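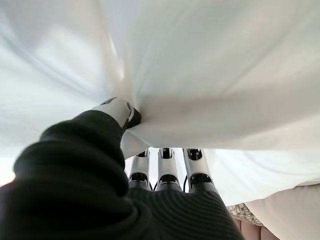
Brulwood, Apr 28, 2020

The Hutow linen exchange has changed the way it wants white sheets and cloths returned. Households that borrow bedding through the service are now asked to hand it back washed, dry and folded, with a paper slip tucked under the top fold. Until now, bags of unfolded laundry were accepted at the Nartey Street counter.

The exchange lent out 173 white sheets in January, and 82 of them came back unfolded. Sorting those took up most of the back room, where each sheet has to be opened, checked along the hems for tears and folded again before it can go on a shelf. Torn pieces are set aside for mending or cut down into cleaning cloths.

Staff suggest starting with the hem. Pinch a fold near one corner, pull the edge straight and work along to the next corner before bringing the two together. Large sheets are easier to manage draped over a table or a rail — the weight of the cloth takes out many of the creases.

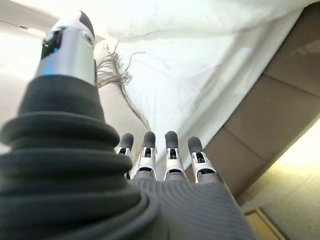

Kustholm, the laundry that handles the exchange's heavier washing, welcomed the change but said fitted sheets should be left out of it, as they rarely fold flat and can simply be rolled and tied. The exchange has agreed, and rolled fitted sheets will be taken at the counter as before.

Flat sheets should be folded in half twice lengthwise, then in thirds.

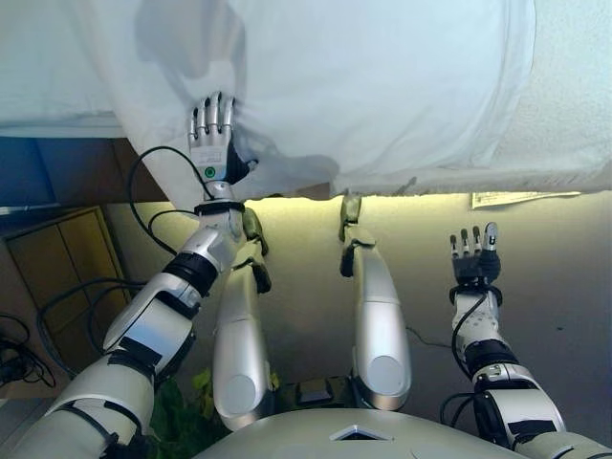 Terry items go in a separate bag, as do table linens. Anything with a stain that did not come out in the wash should be marked on the slip, with a note of where it is. There is no charge for stained or torn pieces.

Each household may still borrow two sets at a time. Returns can be left in the covered bin outside the Nartey Street door when the counter is closed.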